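Thread on keeping one folding arm alive, by request of two people and possibly a bot.

1/ The arm is called Javier. It was named before I got here and I've stopped asking. My job is fingers, cables and screws, in that order of how often they ruin my morning.

2/ Fingers first. Ours are yellow with little pockets molded in, and every one of those pockets collects lint. I go in with a soft brush at the start of each shift. Compressed air just moves the lint into the joints, where it retires.

3/ Next, the cable clamp by the wrist. It has 4 tiny screws and they all have opinions. I put a paint-pen line across each one in April so I can tell at a glance who has been wandering.

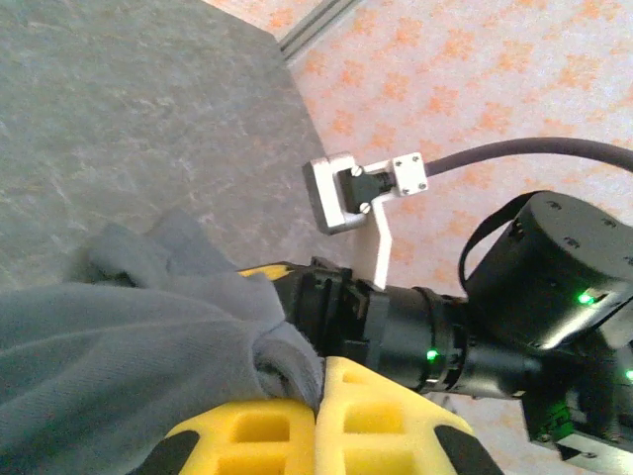
Mylene Soriano: You're brushing too often. We wipe ours every 3,000 grips and leave them alone the rest of the time, and the brush wears the edges faster than the cloth does.

4/ Fair, Mylene. But your cell in Skerkuvholm does pillowcases. Pillowcases don't shed like an old dog.

5/ Grip force lives in a file called Skasetti. I have it on setting 41. Lower and heavy stuff slides out, higher and the fingers stay bent after they let go.

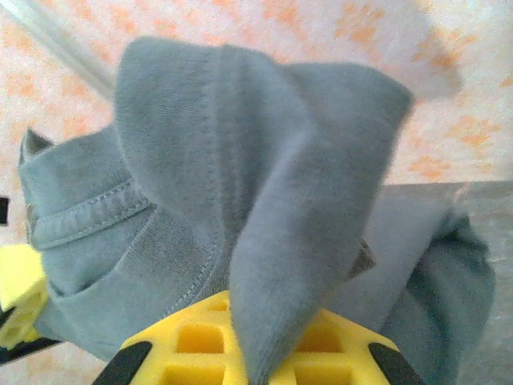 Checking for a bent finger takes a minute: open, close on nothing, look for daylight. Then I give it something thick. Fleece is my usual, because a long point of it hanging right down into the jaws, like that one, is exactly what gets pinched by accident and dragged along on the next move. If it lets go clean, Javier goes back to work.

6/ Spare fingers are in the drawer marked Keketti. Kristine Aquino has the key. Kristine Aquino is at lunch.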